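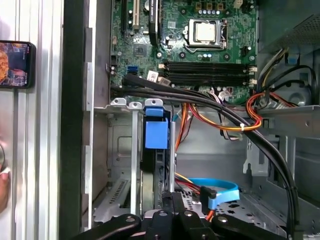 July, drive swap task, morning and then most of the afternoon

Came in early to get a head start and of course spent the first hour looking for the foot pedal, which had been kicked under the other bench. Once that was found things went pretty well! We are still on the plan Rahel wrote up in the spring: the operator drives the arm by remote control, one person does the whole cycle (take the drive out, carry it over, put it in), and we keep every run that ends with the drive home, plus the bad ones in a separate folder so we can look at them later. The target is 300 good runs before we train anything. As of last night we had 65, so there's a long way to go, but I feel better about it than I did last week.

The thing I want to write down before I forget is the approach. I've been coming down on the blue latch too fast and then stopping dead, and when I play the runs back the arm looks like it's thinking about lunch. I don't want the Nornisard policy to learn that pause. So today I tried slowing down much earlier, while the gripper is still well clear of the cables, and then keeping one steady creep until the fingers are on either side. It takes longer per run and my forearm knows it, but the motion traces are a lot smoother.

Second part of the morning was on the gray bracket, with the drive already sitting in its blue caddy. I did a batch of pulls only, no insertions, just to get the grip right. Lining up one finger in the middle first and then squaring the wrist seems to work better for me than trying to do both at once. I'd like to hear whether the others find the same.
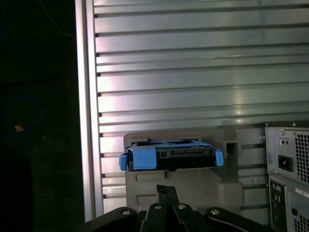
Squaring the wrist first works better for me, Rahel Wyss wrote under my note on the shared page, and I think you'll find your second hundred runs look different from your first whatever you do, so please don't throw out the early ones just because they're ugly. She also asked that we put the operator's initials in the run name from now on. Fair enough, and I've gone back and added mine to run 1054 onward (the numbering carries on from the Barndale set, which is why it's so high).

I've thought about her point on and off all day. If two of us have different habits, the model is going to see both, and I don't know yet if that's good for it or just confusing. My guess is that a bit of mix is fine for the reach and bad for the last inch, where you really want one way of doing it. We could settle on one order for the last inch and leave people free before that. I'll bring it up when Bevan is back from Ivton with the spare controller.

After lunch I moved on to the upright work, holding the blue part up and bringing it in against the gray board with the slots. Much harder than it sounds - the part hides just the bit of the board you want to see, and from the wrist view I was steering half by memory. I ended up talking to myself the whole time. Keep the long end up, come in from the near side, don't chase the tall slot, let the slot come to you. Silly, but it helped! 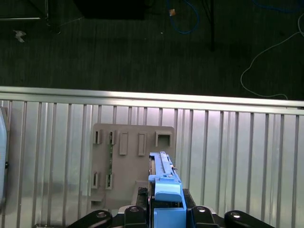 Could we try it by hand for that one, Bevan asked over the phone, and only use the remote for the carry? He means putting the arm in its soft mode and just walking the gripper in with your own hand on the wrist. I like the idea more than I expected to. You feel the contact straight away, where with the remote I only find out I'm pushing when the elbow starts to bow. The catch is that your hand and sleeve end up in the side view, and we'd have to train with the wrist view alone for those runs. I said I'd do a few both ways and we can compare them side by side.

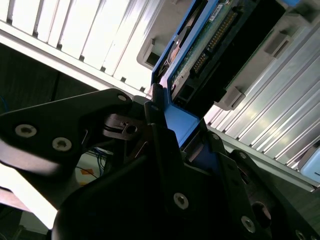 My notes on tilt are scattered over three pages, so I'm putting them together in this one place. Small corrections are good for the data and big ones are not, and the trouble with a big one is that you usually need a second big one to undo it. I'd rather stop the run, back off and start the approach over. What I will keep is any run where the wrist is well over to one side and the grip is still sound, with the fingers closed on the blue tab from opposite sides and the gold pins on the drive board running along with the metal fins. When the pins and fins line up like that I have a straight edge to steer by, even with the whole view leaning, and I've started using it in place of the edge of the tray. Worth passing on to anyone new on the controls.

Last run name of the day is 1281, though that counts the practice ones and the bad ones too. Still to do: rename the rest of the morning files, tape the pedal to the floor, ask Rahel if the pulls-only batch goes in the same folder or gets its own, and try the soft mode first thing tomorrow while my arm is fresh.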